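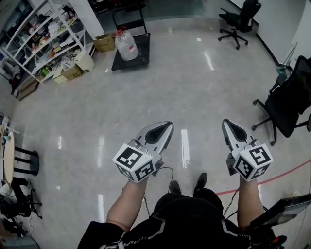
Filtus Track 5

Pose tracking software for hand-held grippers

Filtus Track works out where each gripper is and which way it points, using the printed marker patterns on the cube under the jaws. It takes video from a head camera and writes one pose per gripper per video frame, left and right kept separate.

What it does

Finds the markers on whichever cube faces are in view and solves for a single pose from all of them. Short gaps, such as one cube passing behind a forearm, are filled and flagged in the output. Longer gaps are left blank – the software does not guess.

Polished floors and ceiling lights

Glare is the usual cause of lost markers. Version 5 masks bright streaks before the search starts, and reflected markers are rejected by checking them against the known cube size. Matt prints still give the best results.

Setting up

Measure the printed markers and enter the size in millimetres. Run the calibration tool with both grippers held out in front, tips towards each other, then turn each one slowly until every visible face has gone green on screen. Save the profile under the name of the rig.

Requirements

64-bit Linux, 8 GB of memory, one free USB port for the licence key. A graphics card is optional.

Licences

Single seat, order code 1872. Lab pack of 21 seats, supplied by Prikiso. Updates are included until the next full version. Owners of version 4 can upgrade from their account page.

Page updated Nov 26, 2021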